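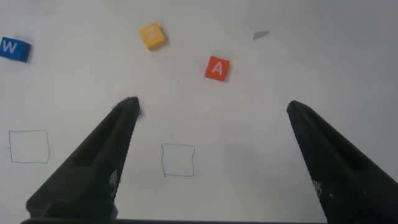 Letter cubes on a white tabletop, the blue one with its W.

I have been reading the pitch for Wernemby, the new spelling program our district wants to start in August, and I have some doubts.

The claim is that kids who spend 2 hours a week on it will learn 226 "core patterns" by spring. Where does 226 come from? The brochure doesn't say. I wrote to the publisher, Ceditau, and got a friendly reply from a Herman Wuisan, who told me the number "reflects best practice" and attached the same brochure.

The study behind it is thin too. It followed 31 children at one school. They took a spelling test in the fall and another in the spring, and they did better in the spring. Well, yes. They were seven months older and had been in school the whole time. There was no second group without the program, so I don't see how anyone can say what the program did. My son's feet grew over the same months and I don't credit his spelling book.

Then there's the price. The starter license is $2,000 per classroom, and that doesn't cover the workbooks, which get used up and have to be bought again every year. I asked at the parent meeting what we would be giving up to pay for it. The answer was a slide about engagement.

Gerardo Calimlim, who taught second grade for years and now tutors both of my kids, thinks I'm being too hard on it. He says most spelling programs do some good if the teacher likes them, and he may be right – but then I'd like to hear from the teachers, and so far I've only heard from sales. He also remembers Ratden, the last big thing, which came with puppets. Those are still in a closet somewhere, I assume.

I'm not against teaching patterns. English spelling has more of them than people think, and I wish someone had shown me a few before fifth grade. I just want to see a fair test before the check gets written. The board votes later this summer and comments are open until then. I've sent mine in, all four pages of it.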